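3.2 Play food and the play table

Reading time: 6 min

The second part of the study looks at play food. Toy vegetables, mostly. We wanted to know how the shape and finish of a piece affects whether it gets put back where it belongs at the end of a session, and what the table under it has to do with that. Earlier work on toy storage (Kırmızıgül's own survey included) deals with boxes and shelves and hardly mentions the table. Odd, given that most pieces spend most of their day on one.

Two sites, Bedevside and Clunen. Both playrooms, both with a toy kitchen at one end and low tables in the middle. Bedevside puts its food away by kind — vegetables in one tray, bread in another. Clunen uses a single deep bin for everything. Staff at each site kept a written log for 6 weeks, one line per piece found out of place at closing. That gave 3,067 lines once the doubles were taken out. Pieces were grouped by shape: round, long, flat, and mixed. Corn went under long. There was some argument over this, as a toy ear with its husk on is fatter at one end, and one coder wanted it in mixed. Long was kept.

Color of the table was noted too. A pale plain top makes a single leftover piece easy to spot, and green and yellow stand out well against it (Figure 4). Patterned tops came out worse in the logs, though we only had a few of them and would not lean on this to hard.

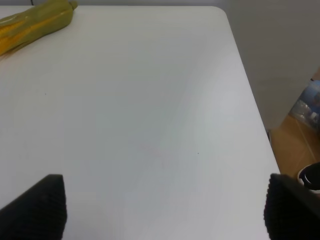 Figure 4. Toy ear of corn, husk on, kernels showing along one side. White tabletop with rounded corner.

Which pieces were most often left out at the end of the day?

Long ones, at both sites. Corn and carrots headed the list at Bedevside, and at Clunen it was corn and the bread sticks. Round pieces were left out less often but were found farther from the table, usually on the floor under the toy kitchen.

The difference between the sites was smaller then expected. We had guessed the sorted trays would slow people down and leave more on the tables. Not so in the logs — the single bin did a little better in the first 2 weeks and after that the two ran close together. Wednesday was the worst day at Clunen, when two groups share the room and the changeover is short.

Finish matters less than we thought. Glossy plastic pieces and matte ones were left out at much the same rate. Wood and cloth pieces were too few to say anything. A larger set, 400 pieces of mixed make, is being put together at the Kılıçarslan playroom and should settle it.

One limit to mention. Logs were filled in at closing, by tired people, and a piece that was picked up on the way out may never have been written down. Counts are low if anything. Section 3.3 takes up the trays themselves, depth and labels mainly.

Related items
Taner Kırmızıgül: Boxes, shelves and the end of the play day
Labels on toy trays: notes from Clunen
The Sumum play kitchen, a floor plan study
Tidying songs and how long they last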